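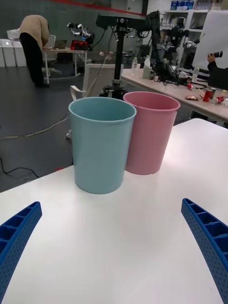 Erkus tumbler in light blue and pink

Erkus Tumbler, plastic

Tall round tumbler with a gentle taper, widening toward the open top. Thin rolled lip. Matte finish, same color inside and out – the interior of the light blue looks slightly darker.

Height: 112 mm
Fill to 1 cm below the lip: 200 ml
Colors: light blue, pink
Sold singly or by the carton of 168

Hand wash before first use. Not for microwave use. Cartons ordered from Skaklow in September 2025 ship in October.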